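The first budget I ever wrote for a robot fit on the back of a parts invoice. Arm, gripper, table, done. I was so proud of it that I taped it to my monitor, and Zuzanna Piątek walked past, read it, and laughed until she had to put her coffee down. "Where do the parts sit?" she asked. I had no idea what she meant.

I know what she meant now! We refurbish desktop computers at Parnthorpe, mostly office towers that come back in batches when a company moves everyone to new machines. The work is opening cases, pulling memory, checking it, putting better memory in, and sending the thing on its way. You do it all day and your thumbs hurt. So when the owners told me last April that I could go shopping for a cell to take over some of the bench work, I said yes before they'd finished the sentence. (I'm the one with the sore thumbs.)

What follows is how I'd spend the money if I were starting over, which in a sense I am, because we're planning a second cell and I have to present the numbers before the year is out.

Start with the gripper. I know, everybody starts with the arm. The arm is what's in the brochure, and the arm is what your boss will want to stand next to. But the arm is mostly a way of getting the gripper somewhere, and in our trade the gripper has to go into some awful places. A memory module is thin, the slots are packed close together, and there's always a cable lying exactly where you wanted to put a finger. I spent weeks comparing reach and payload on arms that were all perfectly fine, and one afternoon on the gripper. I'd swap those around.
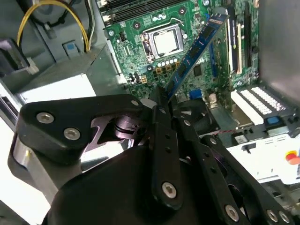
Ask every supplier for a trial with your own product. Put an ugly one in the box, too, the tower with the fat cables and the drive cage in a dumb place. We sent Tarkimeo a nice clean case because I wanted to be polite, I guess, and the quote that came back was nice and clean as well. Then we sent Drellitz the worst one on the shelf and got a longer quote with a lot more questions in it. I trusted that one more, even though it cost more and made me grumpy for a day.

Which brings me to Zuzanna's question about where the parts sit. A person picks a module off the bench any way it happens to be lying. A robot would much prefer that you hold things still for it, at an angle it likes, in the same spot every time. That means fixtures, and fixtures are where my back-of-the-invoice budget fell apart. I had set aside 5 percent for them. Balakrishnan Menon, who had done two of these projects before he came to us, crossed that out and wrote 25. I argued! He was right, and he has been very gracious about it, apart from the mug.

The good news is that printed fixtures are cheap to get wrong. If you can possibly squeeze a 3D printer into the plan, do it, and count the hours of whoever is going to run it. Those hours are real money and they never show up on a supplier's quote. We went through four versions of one plate before I stopped hating it. Each version was a spool of plastic and a morning of somebody's time, and the mornings were the expensive part.

Then there's the table, which I thought was furniture. Get one you can bolt things to and move things around on, and get it bigger than you think. A tower lying on its side takes up a shocking amount of room, and you still want space next to it for the plate and a bit left over for your elbows. 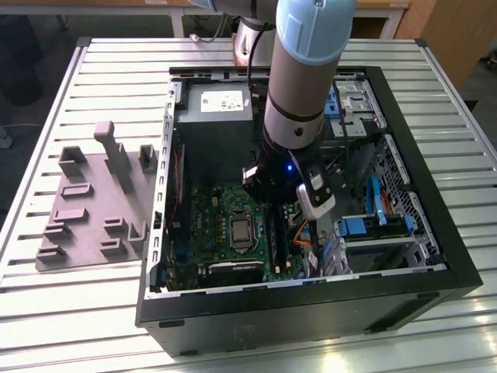

Issue 4 | Page 25

Cameras next. I'd plan for one close to the gripper and one looking at the whole table, and I'd buy both up front. Adding one later means a bracket, a cable run, another afternoon of setup and a very long email thread. The close view tells you about the grip, the wide one tells you about everything else. When something goes sideways you'll want to look at both, trust me.

Now the bit I find hardest to explain to people who sign checks: how many machines do you need to process before this pays off? I ran it with our own numbers and I got a different answer every time I changed my mind about setup. If we get a batch of 100 identical towers, lovely, the sums look great. If it's a mixed load from Lennox with a dozen different case designs in it, somebody has to stand there and teach the cell each one, and the sums look a lot less lovely. My advice is to budget on the mixed load. Let the identical batch be your happy surprise.

I'd also keep a line for spares. Fingertips wear, cables get tugged, and a cheap little part with a long lead time can leave you with a very expensive coat rack. I keep ours in a drawer under my desk with a label on it that says NOT YOURS.

And leave something in the pot for training. Two people who know the cell well is my minimum, and I'd rather have three, given how vacations work around our place. Balakrishnan wants it to be everybody on the bench. We're still arguing over that one, and the draft that goes upstairs has his number in the column and mine in the margin.

We use cookies to remember your reading preferences. Accept | Manage settings
Contact the editors | Subscribe | © 2025 All rights reserved | Back to top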